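Korov 40 compact fridge – review after six months
Posted 3/27/23 by Arnout Kuipers

I bought the Korov last September for the small seating area next to our office. The regular kitchen is one floor down and always full, and I wanted a place for fruit and a few drinks. I paid full price for it.

It is a plain black cube with a white interior. There is one wire shelf near the top, and the door has a white liner. The door closes with a soft magnetic strip that has held up fine so far. The manual is 16 pages long and most of it is safety warnings in several languages. The yellow sticker on the outside came off in pieces when I tried to peel it, so I left the rest alone.

Space is the main thing people ask about. A round dinner plate fits flat inside as long as you don't push it all the way to the back. I keep strawberries on a plate, uncovered, and they last well for a few days. A wedge of watermelon is fine too, also on a plate. Two plates side by side will not go in. For corn I switched to a small tub with a lid – loose kernels on a plate end up all over the bottom of the fridge.

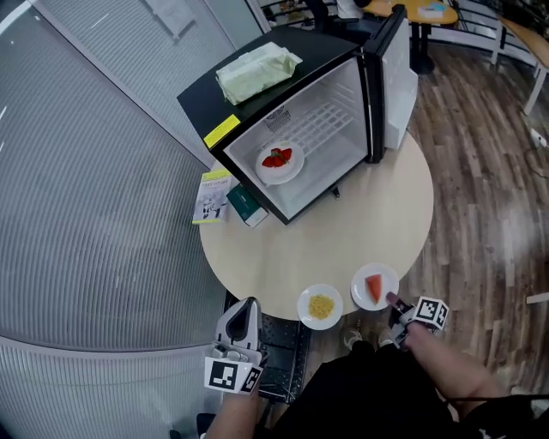 The shelf slides out without tools. With it in, a tall bottle has to go in the door. With it out, you can stand bottles up, but then everything else gets stacked. I have left it in most of the time.

Cooling is decent. On the middle setting it takes a few hours to get cold from room temperature, so don't expect to plug it in before lunch and have cold drinks with your sandwich. On the highest setting, grapes at the back froze. My colleague Rizwan Pirzada had the Hunberg before this and says it cooled faster but was louder. The Korov has a low hum that I stop hearing after a minute. I would not want it next to a bed.

It is light enough for one person to carry, though there is no handle. If it has been on its back or side, let it stand upright for a while before you plug it in.

Good: fits a full plate, easy to wipe out, quiet enough for an office.
Not so good: only one shelf, no light inside, dial is hard to read.

I would buy it again for fruit and drinks. For a family's groceries, get something bigger.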